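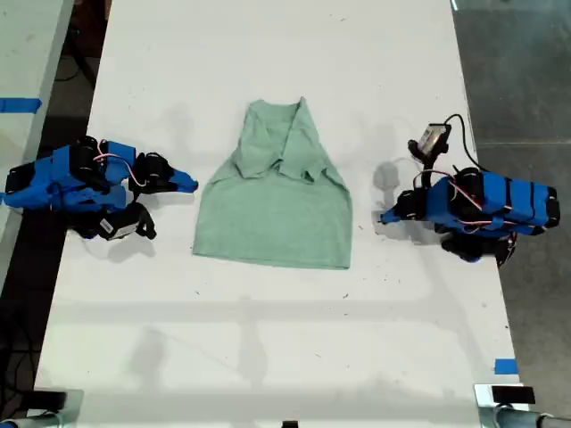
# Reltulus – a catalog of short ballets and their scores

Reltulus lists 166 one-act ballets, with composer, librettist, first cast and the state of the surviving music. I started it after a long winter with the Wendt papers and couldn't stop. There is so much good dance music sitting in boxes!

## What's in it

- `ballets.csv` – one row per work
- `scores.csv` – full scores, piano reductions and loose parts
- `revivals.csv` – later stagings, 57 so far

86 of the works have a complete orchestral score. Another 19 survive only as a violin rehearsal part, and those are my favorites (try reading the storm from *Jindurholm* off a single staff).

## Sources

Most rows come from printed programs and the Wendt papers. Cuiping Su typed up the cast lists and caught more spelling mistakes than I care to admit. Where a program and a newspaper disagree on a premiere date, both are kept and `date_note` says which is which.

## Known gaps

Choreographers are missing for many of the early works. Running times are taken from conductors' pencil marks, so treat them loosely. *Sollum* appears twice on purpose – the second version has a new ending and a different key for the final waltz.

## Changes

March 16, 2021: revivals table added. Costume lists should follow in May.

Corrections are very welcome, even tiny ones.

Recent items
- Two endings for Sollum
- Reading a violin rehearsal part
- Cast lists, second batch

Contact: Sihan Zou | © 2021 Reltulus | Back to top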